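Sorting and Folding Clothes on the Bed – Frequently Asked Questions

Plurnum Home Laundry Pages
Compiled by Valbona Omerović
Last revised 27 Aug 2019

These answers cover the stage between the dryer or drying rack and the drawer. Washing temperatures and stain treatment have their own pages. Where an answer depends on the fabric, the care label takes priority over anything written on this page.

General

Why use the bed and not a table?

A bed gives a larger flat area than most tables in a home, and the cover holds fabric in place better than a polished surface does. The disadvantage is softness. A mattress yields under the hand, so creases are harder to press out, and a sharp fold is difficult to make. For T-shirts, sweatpants, shorts and towels this does not matter. Dress shirts and anything with a pressed crease should go to a board.

Does the bed have to be made first?

The sheet or cover should be pulled flat. The comforter can be rolled to the far side or the foot of the bed, which leaves most of the surface open. Folding on top of a thick comforter does not work well, as the garment follows every bump underneath it.

What color of cover is best?

Contrast helps. Black clothes are easy to see on a medium or light cover, and the outline of each leg or sleeve is clear. On a dark cover, socks and thin straps get left behind. A woven cover with a mottled pattern sheds less onto dark clothes than a brushed or fleecy one.

How large should one batch be?

One dryer load. Readers who wait for three loads before starting tend to run out of bed and stack unsorted items on the pillows.

Elastic waistbands and sweat fabric

How should shorts or sweatpants with an elastic waistband be laid out?

Lay the garment on the cover with the waistband to one side and the legs to the other. Spread the legs until the cover shows between them. Smooth the fabric from the waistband toward the hems with the flat of the hand. Small puckers along a gathered waistband are part of its construction and should be left alone. Pulling them flat while folding only makes the garment spring back.

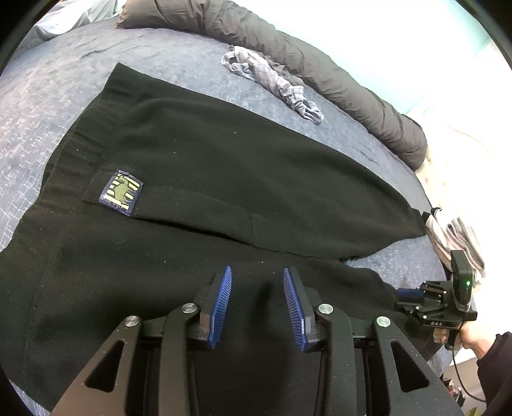
What about the placket?

A long stitched placket or flap should lie flat before the first fold. If its edge is turned under, it leaves a ridge that shows through the next layer. Run a finger along it from the waistband end. Any buttons or snaps are closed at this point.

Which way should the garment be folded?

The method used on these pages has four steps.

1. Fold one leg over the other, so that the side seams meet.
2. Tuck in the point that sticks out at the seat. The result should be close to a rectangle.
3. Bring the hems up to the waistband.
4. Fold once more for a drawer. Leave as is for a shelf.

Can an embroidered patch be folded?

It can, but it should not be on the fold line. A patch is stiffer than the fabric around it, and repeated folding through the middle loosens the thread at the border. With a small patch next to the waistband, fold one leg over the other as usual and check that the patch stays whole on one face. Placing it on the outer face also helps in telling one pair of black shorts from another in the drawer.

The edge of a patch is fraying. Does it need to be removed?

Slight fraying at the border is normal wear. Trim the loose ends close with small scissors and do not pull them. If a corner lifts, sew it down with matching thread. Iron-on adhesive is not recommended on sweat fabric, as the heat can leave a shiny area.

Lint on dark fabric

Why is there lint on black clothes that have just been washed?

Most of it comes from other items in the same load, mainly towels, light socks and paper tissues left in pockets. A few pale specks are usual even in a well-sorted load.

When should the lint be taken off?

While the garment is spread out and before the first fold. Specks that are folded in are pressed into the pile and take longer to remove later. For a handful of specks, a piece of tape around two fingers is enough. For a whole garment, use a roller and work in one direction from the waistband down.

Is a lint shaver the same thing?

No. A shaver cuts pills, the small balls formed from the fabric's own fibers. It does little for loose lint and can cut stitching near a seam or a patch. The Fesell shaver and the Trorkik roller in the Plurnum catalog are separate items for this reason. The roller carries 40 sheets; the refill is part number 974.

Lifting, shaking and moving

Should a garment be shaken out before it is laid down?

Yes, once or twice. Lift it clear of the bed and let the weight of the cloth pull the folds straight. Holding it at a single point gathers the fabric into a bundle on that side while the other side hangs wide. Two holding points, one at each end of the waistband, give a flatter result.

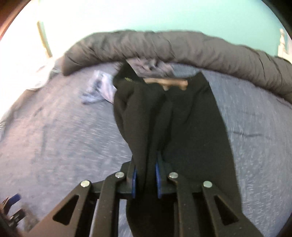
Black garment lifted over the bed, left side gathered into deep folds, right side hanging wider.

What should be done with the other things on the bed?

Small cloths and light items should be moved to one end before a large dark garment is lifted or laid down. They are easily covered by it and then folded in with it. Hangers and other hard objects belong on a chair or the floor – a hard edge under the cloth leaves a mark in the fold and can snag a knit.

Do sweatpants need hangers at all?

Not usually. Heavy sweat fabric stretches at the clip, and a bar hanger leaves a line at the knee. Fabric weights of 400 grams per square meter and above are better kept folded. If there is no drawer space, fold the legs together and lay them over a thick bar.

In what order should a mixed pile be sorted?

Large dark items first, then large light items, then small items. Putting the large items away frees the surface, and the small ones can be paired without searching.

Storage

Stack or file?

Either. Filing on edge lets every item be seen from above but needs a drawer that is nearly full, or the row falls over. Stacking suits shelves. For drawers that are only half full, the Mladenović divider can be set at any position and removed without tools.

How long can folded clothes stay on the bed?

Until the bed is needed. Fabric that is still damp at the waistband should not be stacked, as elastic dries more slowly than the cloth around it. Feel the inside of the band before closing the drawer.

Related pages: Drying racks and airflow – Repairing elastic casings – Care label symbols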